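Irnero hand gripper kit: progress report to Stirkholm
Prepared by Ülle Laur, 11th August

Where we are

The trial of the Irnero kit is behind plan. Brundano's offer promised 1,000 usable recordings of small laundry tasks by this point. We have 300 that I would be willing to defend, nearly all of them socks. The supplier counts 2,074, but that figure includes every take, dropped or not, and I would ask you not to repeat it.

Jaws and pads

The brochure says the pads suit "all household textiles". I remain doubtful. Thin knitwear is the hard case, and the pads already show scratches and scuffing at the edges. Paulauskas, who sell the spares, call this cosmetic. They have not put that in writing. 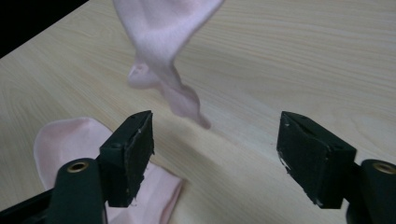

Two-handed work

Brundano makes most of its claims here, and here I am least convinced. Holding a sock at both ends with a gripper in each hand is possible. Whether it teaches a machine anything about pairing or folding is another matter, and the sales material skips over it. Our operators also dislike the cables, which run back past the wrists.
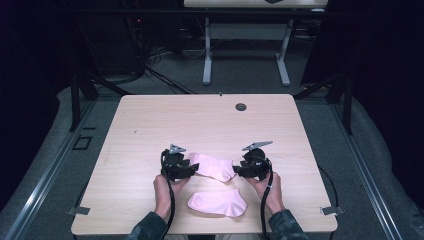 Pink sock held between the two grippers, second sock on the table in front of it.

Money and next steps

Of the 162 hours of operator time you funded, too many went on set-up. I have asked Brundano for a revised price without the support package, which we have hardly used. Towels and shirts are due to start before October. I would hold back the second payment until we have seen results from those, and I do not recommend buying more kits for now.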